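# Questions people keep asking about the robots at Marinho

Last updated Feb 23, 2025

We started this page after the January all-hands, when so many good questions came in that Hakim Ismail ran out of room on the whiteboard. It's for everybody who works here - store display, returns, packing, the office - and for people who are thinking of joining us. If your question is missing, grab Joana Calado or leave a note in the box by the time clock. We really do read them!

## Is a robot going to take my job?

We know this is the first thing anyone wants to know, so it goes first. No one is being let go because of this project, and management has put that in writing (ask Joana for the letter, she keeps copies in her desk). What will change is the mix of your day. The plan is for the robots to take over some of the hanging and unhanging of small accessories, and for people to spend more of their hours on repairs, customer returns and setting up displays at the Temley store.

## Why small accessories, of all things?

Mostly sore wrists. Teresa Antunes went back through last year's comfort surveys and found 49 comments about repetitive hand work, and the accessory racks came up far more than anything else. Boxes are easier for a machine, we grant you, but boxes weren't what people were complaining to us about.

## How does the robot learn to do it?

From you, which I think is the nicest part of the whole business. A person does the job with a pair of hand-held grippers, the movements are recorded, and the robot's software is trained on lots and lots of those recordings. Our first goal is 1000 good ones for the rack work. A slow, tidy try is worth more to us than a fast one, so please don't race each other (you know who you are).

## Do I have to take part?

Not at all. Recording shifts are open to anyone who'd like one, they're paid at your normal rate plus the training bonus, and saying no has no effect on your schedule or your review. Right now 83 people have signed up between the two buildings, so there's no pressure to fill seats.

## I'm not technical. Will I be any good at it?

Very likely, yes. Some of our steadiest recorders come from alterations, and Clementina Antunes, who has been pinning hems here longer than I've been working anywhere, picked it up in a morning. The grippers feel clumsy at first - a bit like cooking in oven mitts - and then after a while your hands stop arguing. Start by opening and closing them over the bare tabletop until it feels natural, and then move on to the rack and one item. A bow tie makes a good first piece.

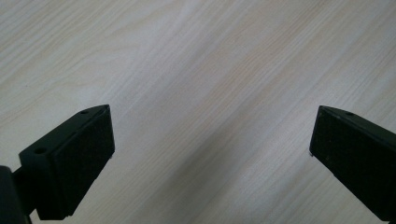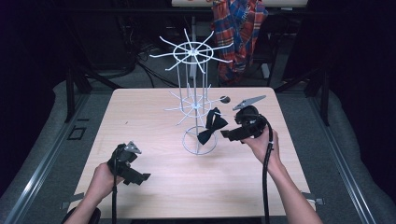 Take a break whenever you want one, and put the grippers down on the table when you do, please, so the cables don't get tugged. If something drops, just tell the person at the recording desk and start over. Dropped items happen to all of us.

## Can the recordings be used to check how fast I work?

No. They're stored under a number and not a name, they go only to the training team at our Standach office, and supervisors can't open them. Tiago Baptista looks after access, and he'll gladly sit down with you and show you who's on the list. You can also ask for your own sessions to be deleted, for any reason or for none.

## What happens to my old tasks once the robot can do them?

You'll sit down with your lead before anything moves, and we'll work out together what you'd like more of. Paid courses in display design and basic robot upkeep are open now, and you don't need to have done any recording to sign up.

## Who do I call?

Joana's extension is 2082. If she's out on the floor, leave a message and she'll get back to you before the end of your shift.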